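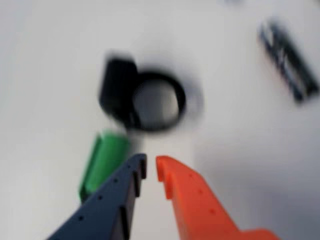
Wrist view, fingers almost closed, green block just behind the blue one.

Gripper keeps closing after stop command - anyone else?
Posted in: Small Arms and Grippers

tarerbench
November 29, 2020
So I've got the two-finger gripper with the printed fingers (blue left, orange right, you can see them at the bottom) and since I swapped the finger motor it has developed a habit I really don't like. I send a stop, the arm stops, and the fingers keep going. They don't slam or anything, they just creep in until something pushes back. Twice now that something was my thumb. It didn't break the skin but I had a nice groove in the nail for the rest of the day.

Controller is an Edar board, firmware 268, and the log shows error 646 right before it happens. The manual says 646 is "position deviation" and that's all it says. Thanks, manual.

espinoza_st
What's your current limit on the finger motor? If you left it at the default of 1,000 it'll happily chase the last target all day long. I run mine way lower for anything light.

tarerbench
Default, yeah. But why would it chase a target after a stop? That's the part that bugs me.

wadach77
Because on that board stop only goes to the arm joints. The gripper is on its own channel and it finishes whatever it was told last. Had the same thing in March and blamed my wiring for two weeks before I looked at it properly. You have to send the gripper a separate hold. It's in the release notes and not in the manual, go figure.

greasepencil
Going to disagree with the replies so far. Lowering the current and adding a hold command is fine for keeping blocks from getting chewed up, but it's not a fix for fingers in the gripper. If you're reaching in there, power to the motors should be off. Physical switch, within reach of your other hand. I don't care what the software says it's doing.

espinoza_st
It's a hobby gripper pushing little plastic parts around, not a press brake.

greasepencil
He already got his thumb in it twice. How many do you want?

tarerbench
Fair. I do have a switch but it's behind the power supply, so I never use it. Moving it to the front edge of the table tonight.

wadach77
Also check the holes in the fingers while you're at it! I had a hairline crack start at the one nearest the tip and the whole finger flexed enough to throw the position off. I can't tell anything about yours from the picture, you'd need to take them off and bend them a little under a good lamp.

tarerbench
OK, update. Switch is moved. Took both fingers off and the orange one has a tiny crack on the back side near the wide part, so that's getting reprinted. Added the hold command and dropped the limit to something sane. Ran it for an hour and got one 646, but the fingers stayed where they were when I hit stop.

espinoza_st
One 646 in an hour is still one more than I get. Did you redo the zero after you changed the motor?

tarerbench
...no. I did not redo the zero.

greasepencil
Do that with the new finger on, or you'll be doing it again. And leave the switch where you put it.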